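Our project was on steamed sponge puddings, and whether resting the batter makes them lighter (my gran swore it did, so I came into it with a view already!). We made two batches in March, one rested for seven minutes and one put straight in the steamer, and I must admit the kitchen smelt so lovely of golden syrup that we were rather slow to write anything down.

The rested puddings rose a little higher, nearly 4 cm in the tin, though they were stickier at the bottom.

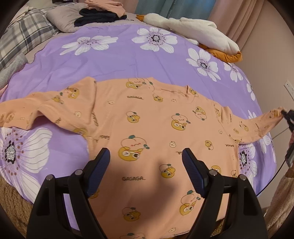

Mireille Karaki thought we should have weighed the syrup as well, and she would try it next with 11 grams less in each tin.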